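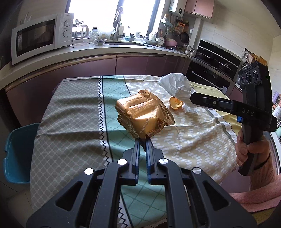 Home Notebook Recipes Swatches Contact

November, late evening
Honeylyn Talavera

Madder again. I know, I know, I said I was done with madder for the year, but Gemma dropped off two more skeins of the Elberg wool and I couldn't leave them sitting there white.

So, the starting point for anybody picking this up from my last entry: I'd gotten that sad brick color twice in a row and blamed the roots. Aivar thought it was heat. I had been letting the pot climb whenever I walked off to answer the phone, and past a certain point madder gives up its browns and you can't get them back out of the wool (trust me, I've washed and washed). This time I parked myself on the stool with the thermometer clipped to the side and kept it at 160 the whole way. Fahrenheit, Ülle, before you write in the margin again!

Weights, so I don't lose them: 200 grams dry wool, 80 grams ground root. Scoured the day before and mordanted in alum overnight with a bit of cream of tartar. I forgot the tartar on the second skein and threw it in late, so if skein B acts funny that's probably why. It got a knot in the tie and skein A didn't, that's how you tell them apart.
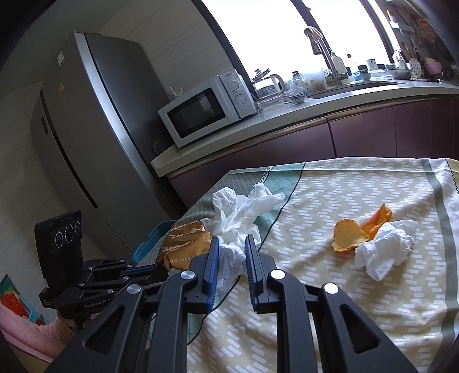
The root had a long soak first, and I poured off the first water into a jar. Austra swears by that first water for a soft peach on silk and I want to try it before it goes off. It's on the bottom shelf of the fridge with tape on the lid. Please do not drink it. It looks a lot like iced tea.

Color after an hour: orange, really orange, and I got nervous. Added a pinch of chalk, like the Clendska recipe says for soft water, and it slid over toward red while I stood there. I love that part. I gave it another half hour, switched off the burner, and left both skeins in to cool down in the pot.

Pulled a little tail of yarn off skein A before rinsing and stapled it to the card. It's number 231 in the swatch box, filed behind the onion skins for now, as the madder divider has gone missing. If you have it, put it back, no questions.

Things I still don't get:

Why the end of the skein nearest the tie is always paler. I loosened everything up to a floppy figure eight and there's still a light band on both. Gemma says tie looser still. I don't see how, it's practically holding on by good manners.

Whether grinding finer did anything at all. The coffee grinder heats up the root and it smells like carrots and dirt. I'd like to run the same weight again from chopped root, same wool, and put them side by side in daylight.

Also the powder got everywhere in the wool, so next time it goes in a stocking. I spent ages shaking skein A out over the back steps.
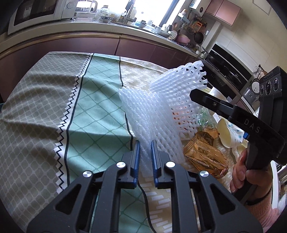 Second bath from the same root is going on now, no fresh madder, just one small skein of the Siliņa lambswool that was in the mordant bucket anyway. Expecting coral. Last time the second bath was prettier than the first, which was a little insulting after all that work.

Aivar wants a piece of each for the light test in the south window. I'll cut them once they're dry. Half of each card goes under foil, and can we please write the start month on the back this time?

To get: alum (the big tub is down to crumbs), pH strips, more cotton string. The Rimorbridge order form is pinned by the sink, so add whatever you need and I'll send it off when I'm in next.

Questions about a recipe? Use the contact page. © The dye room notebook. Back to top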